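Welmont Household Words

A data card, of sorts. Version 4.

What it is

Welmont is a plain text collection of 3,379 names that people in ordinary homes use for ordinary things. It covers the drawer with the batteries in it, the end of a loaf, the bit of fluff that lives under the sofa, and the remote control, which has more aliases than a jewel thief. Each entry gives the word, what it stands for, where the speaker grew up, and a note on whether anyone outside the household has ever understood it.

It began as an argument between Nadhirah Pelupessy and Emmett Haddad over what to call the last slice of bread. The argument is filed under "heel". It is still open.

What's in the download

words.csv is the main table, one row per word per household.
homes.csv has one row per household, with region and number of generations under the roof.
quarrels.txt holds the disputes, lightly edited for language.
CHANGES is a list of what moved between versions, written by whoever felt guilty enough.

The two tables join on home_id. In version 2 they joined on surname, and we have apologised to both families called Baptiste.

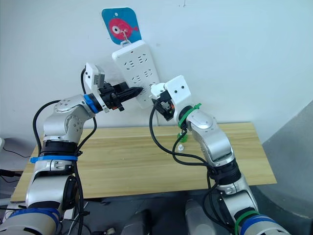 How the words were gathered

Most came in by post and email over one long winter. We sent out a sheet with 9 headings (kitchen, bathroom, weather, illness, pets, money, tools, food and "other") and asked people to write down whatever they would say without thinking. "Other" came back the fullest. "Money" came back nearly blank, apart from one grandfather in Pruitt who had a separate word for each coin and a very rude one for cheques.

Ignacio Baptiste typed up the handwritten sheets. Where he could not read a word he put a question mark in the certainty column. Where he could read it and wished he couldn't, he put a 2 in the manners column. Filter on that before showing the set to a class.

Spelling is the speaker's own. If a family says "doofer" and writes "doofah", we kept "doofah". Please don't send us corrections. We have a folder of them already.

Columns worth a warning

region: self-reported. Three people put "up the hill".
age_first_heard: a number, a range, or "always". Treat "always" as missing unless you're feeling philosophical.
meaning: free text, sometimes freer than we'd like. The word "thingy" is defined 594 times, and no two definitions agree.
understood_by_guests: yes, no, or "they pretended". 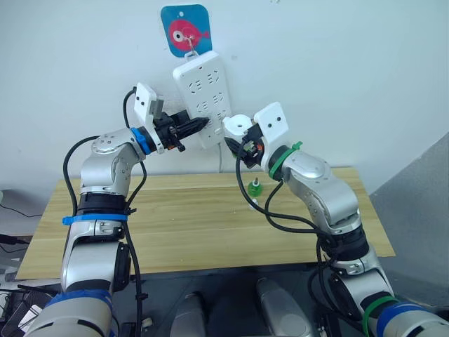 Known gaps

Rural homes are over-represented, as are people who enjoy filling in forms. Teenagers are hardly there at all. Karine Cormier tried a shorter sheet for them and got back one word, which was "what".

Words for bodily ailments skew heavily towards the feet. We can't explain this and have stopped trying.

There is no audio. Sorcha Cruickshank would like it known that she asked for audio from the start, and that "skerrick" read off a page is only half a word.

Using it

Free for teaching, research, crosswords and settling bets. Credit "Welmont Household Words" and say which version you used. Don't use it to name a product. Someone did ask, and the word they wanted belongs to a family of six who were quite firm.

Load it as UTF-8. Opening words.csv in a spreadsheet will turn one word for a small helping of peas into a date in March, so import that column as text.

Reporting problems

Write to the list with the row number and what's wrong. Messages are read on a Friday, generally after lunch. New words are welcome at any time, on the usual sheet, one per line. Alternatives to "heel" go to Emmett.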